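Hindeo Hand-Held Teaching Gripper
Set-up Guide, Section 4: Recording a Demonstration

4.1 Before recording

Complete the calibration in Section 3 before recording the first demonstration. Demonstrations recorded without a valid calibration are rejected by Bremthorpe Studio at import.

CAUTION: Keep fingers clear of the ridged pads while the trigger is in use.

4.2 Recording a bottle task

1. Place the bottle and the other items on the desk. Leave at least 80 mm of clear space on each side of the bottle.
2. Hold the gripper with the jaws fully open and press Record. Wait for one short tone.
3. Move toward the bottle at a steady pace. Keep both jaws in the camera view at all times.
4. Close the jaws on the body of the bottle, below the shoulder. Do not grip the cap.
5. Carry out the movement to be taught, open the jaws fully, and press Record again.

NOTE: A single demonstration may not exceed 300 seconds.

6. Review the recording. The jaws should remain visible on both sides, whether open or closed on the bottle.

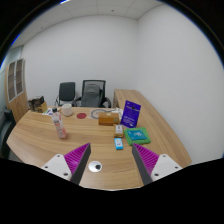
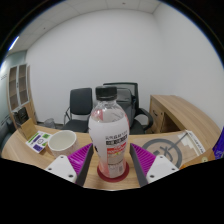 Jaws open, with the bottle standing between them.
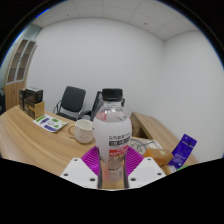
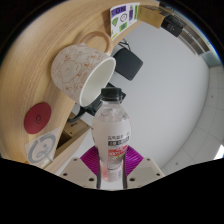
7. Accept or discard the demonstration. Discarded demonstrations cannot be restored.
8. Repeat steps 1 to 7 until 50 demonstrations have been accepted. Change the position of the bottle each time.

4.3 Transfer to the arm controller

Connect the gripper to the Drimmont controller and select Import. If error 2486 is shown, repeat the calibration.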